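Newsletter > Members' Pages > Around the Building

Putting the big room back in order

Last updated: July 15, 2025

Those of you who have been coming to the Dilitz building for a while will remember what the big room was like in March, when the shelving had come down and everything that used to live on it had moved to the tables, and then, little by little, to the floor. I said in this newsletter that it would be sorted out by summer, and a few of you were kind enough not to laugh. Well, it is summer now, and I am happy to report that we are a good part of the way there.
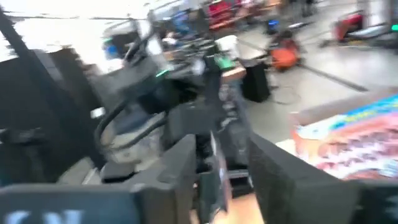
Photo: Wunico members' newsletter

I have a soft spot for a cheerful package, all pink and yellow and pale blue, and I would happily leave one out on the side all year long. But the plan we agreed on is that anything in a packet goes into the supply closet at the end of the day, bright or not, and I am trying to set a good example. The closet has new labels on the inside of the door. If you open something, please fold the top over and put it back on the same shelf, so the next person doesn't open another one — I found two started packets of the very same thing last week, and I'm fairly sure I was responsible for one of them.

The floor is the harder part. Bigger things like the black box have always ended up down there, along with whatever somebody set beside them on the way in, and cables have a way of joining them. My own feeling is that a thing on the floor is fine while you are using it and a nuisance the minute you go home. So please take a slow walk around before you leave and pick up what is yours. Bags can go on the hooks by the coats, which hold more than you would think (we hung some 80 tote bags there for the spring fair, and the hooks never complained).

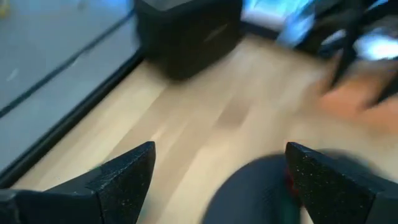

Ania Rebane

The pale wood floor has been the nicest surprise of the whole business. I had gotten so used to walking around piles that I'd forgotten how pretty the planks are, with that very light grain, and how much warmer they make the room feel next to all the gray. They do ask for a little care. Sweep along the boards and use the soft broom, please, and only a barely damp mop, wrung out twice. The stiff broom is for the front steps.

Soft things that turn up on the floor, and there is always at least one dark blue something, go in the lost property box under the window. I wash what's in it at the end of each month and lay it out on the table by the door for a week, and after that it goes to the thrift store. If you have been missing a sweater or a scarf since the spring, do come and look, even if you think you lost it somewhere else.

We still need to decide about the shelving. I have measured the long wall and there is room for a low run of it, which I would like much better than the old tall units that blocked the light. Tell me what you think when you see me, or leave a note in the box by the kettle. The room is open as usual this week, and the good broom is behind the door.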